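Anyone know about the Trultow school petition?
Local History Board > People and Families

ferrypost
12 October 2022
I'm trying to put together a short account of the woman who wrote the Trultow school petition and I've hit a wall. The petition asked the county to let the children of the cannery workers attend the district school in Trultow. It has 124 signatures. The first name on it is "Mrs. Brzozowska" with no first name given. The same handwriting runs through the whole heading and the first page of text, so I assume she wrote it.

After that I lose her. She isn't in the town directory for that year or the next one. The county histories I've looked at give the credit to the school superintendent and don't mention a petition at all. Does anybody have a first name for her, or a burial?

millrace_k
The directory only listed heads of household, so a married woman wouldn't be in it under her own name. Look for the husband. He might be spelled Brzozowski, Brozoski, Brososky, Brown. I have seen the last one more than once for Trultow families.

ferrypost
I did try Brzozowski and Brozoski. Didn't try Brown. There are a lot of Browns.

Stavis Road
My grandmother went to that school and always said the petition was the work of a Mrs. Ballum, the minister's wife. She said Mrs. Ballum went door to door with it on Sundays after church. I never heard the name Brzozowska from anyone in my family.

ferrypost
Mrs. Ballum signed it. She is on the second page, about halfway down. That doesn't mean she didn't carry it around.

millrace_k
It was common for a minister's wife to get remembered for this kind of thing. She gave talks, she was in the paper, people knew her. I'd trust the document over the family story.

Stavis Road
I'm not saying the document is wrong. I'm saying my grandmother was there and you were not. A first signature doesn't prove who organized it. The person with the best handwriting often got asked to write things out.

old_plat_book
Both of you could be right. I've worked with a lot of petitions from this county and they were often drafted by one person and circulated by two or three others. The heading will sometimes say "the undersigned mothers" or "residents" and that can help. What does this one say?

ferrypost
"The undersigned mothers of the lower town." So that would leave out Mrs. Ballum if she lived at the parsonage, which was up the hill. Unless they were not strict about it.

Stavis Road
The parsonage was in the lower town until the new church was built. They moved up the hill later.

ferrypost
I didn't know that. Thank you.

R. Jakubowski
Remigiusz Jakubowski here, I used to index the parish registers for the Polish church. I don't post much. There was a Brzozowska in the baptism book as a godmother at least four times, first name Wiktoria. In one of the entries the priest added "teacher of the little ones" in Latin. That could mean Sunday school, or it could mean she taught the cannery children at home before the district took them. I can't say which.

The index is on the shelf at the library in Stavis and the entry is number 346. Please check it against the film before you use it. I made mistakes in that index and I know of several.

ferrypost
This is more than I've found in two years. I'll go to Stavis next week.

millrace_k
Be careful about joining the two. There could have been more than one Brzozowska in a parish that size.

R. Jakubowski
Yes, there could. I remember only one, but my memory isn't a source.

old_plat_book
For the burial, try deed books before cemeteries. If she was a widow she may have sold or inherited a lot in her own name. Book and page numbers for the lower town start around 1731 in the grantor index. Ask at the counter for the women's names, they are sometimes filed on separate cards.

Stavis Road
The cards were thrown out when the courthouse moved. I asked for them myself.

old_plat_book
They were microfilmed first. Ask for the film.

ferrypost
Back from Stavis. Entry 346 is there and reads the way Mr. Jakubowski said. The godmother is Wiktoria Brzozowska and the note is clear on the film. I also found a notice in the Polish paper, one short paragraph, thanking "Mrs. Wiktoria B. and the minister's wife" for their trouble in the matter of the school. It doesn't say who did what.

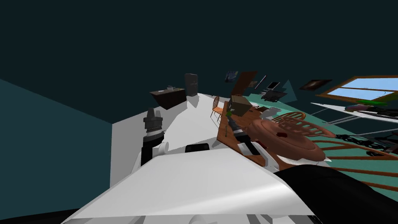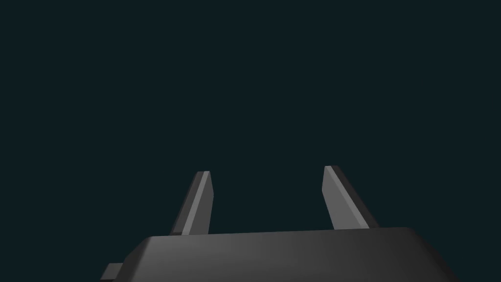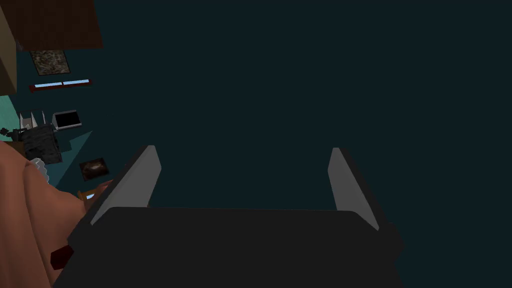
The notice is the best thing I have so far, as it puts two women on the job in the same year. I copied out the whole paragraph and will type it up with a translation when I've had someone look at it. My Polish is poor.

Stavis Road
So it was both of them. I'd still like to know who had the idea.

millrace_k
The notice says "the minister's wife." There was a Methodist minister in Trultow too. Are we sure that is Mrs. Ballum?

Stavis Road
The Methodist minister was a bachelor.

millrace_k
All right, I'll give you that one.

old_plat_book
If you write this up, I'd put both names in and say plainly that the rest isn't known. The historical society takes pieces up to 80 lines for the newsletter, and the next one closes in November.

ferrypost
That is what I'll do. I haven't gotten to the deed film yet. If anyone is going to the courthouse before then, I'm looking for Brzozowska, Brzozowski and, I suppose, Brown.

R. Jakubowski
Try Birch also. Brzoza is the birch tree, and I knew one family that changed it that way.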